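Mavwood Parts Sorting Group
Minutes of the March meeting

Started at 7 p.m. in the Fankhauser room. Precious Aquino in the chair. Minutes of the last meeting were read and agreed, with one spelling fix (Cavon has one n at the end, sorry again!).

1. The yellow table
Everyone loves it. There was a long and very happy discussion of how much easier it is to find a black part on a bright yellow top than on the old gray one, and Precious said she'd paint every table in the building the same color if we let her. The raised lip along the front edge got its own round of praise. Agreed to keep the yellow table for the shells and move the paperwork over to the side bench for good.

2. Black shells
The shells are the nicest parts we've handled all year, and several of us could have talked about them until closing. They're glossy, hollow and rounded at one end, and they show every fingerprint, so the cloths stay within reach. Agreed to set them out in a row toward the back of the table, with plenty of space between them, and to leave the front clear for handling. We'll check the inside of each one first and the outside second. Precious offered to write this up on a card.

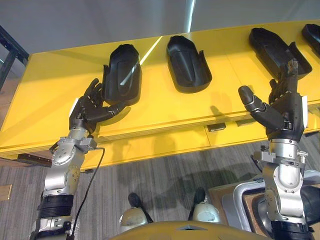

Dorian asked whether we could turn all the shells the same way before checking starts, as he finds it much quicker to spot a rough edge when the openings match. Good idea, and warmly received. We'll try it with the next batch and compare notes.

3. Light
Sunlight across the table is lovely but it puts a bright streak on anything shiny, and a streak can look a lot like a scratch. Two suggestions: a blind, or turning the part by hand until the streak moves. We'll do the second for now (it's free) and get a price for the first.

4. Stock
The count stands at 807 shells checked and boxed, which got a cheer. The full order is 2251. Cavon can take up to 2 pallets at a time, so boxes need to be labeled on the short side as well as the top. Old Likness labels are to be used up before we open the new roll.

5. Boxes and padding
The tissue is working beautifully. The foam sheets are a bit thick for the small boxes, and we'll cut them down. Scissors have gone missing again; please look in your apron pockets.

6. Any other business
Shelf by the door still wobbles. Precious will bring a longer screw.
Can we have the radio back? Yes, quietly.

Closed at 8:20 p.m. Next meeting in April, same room.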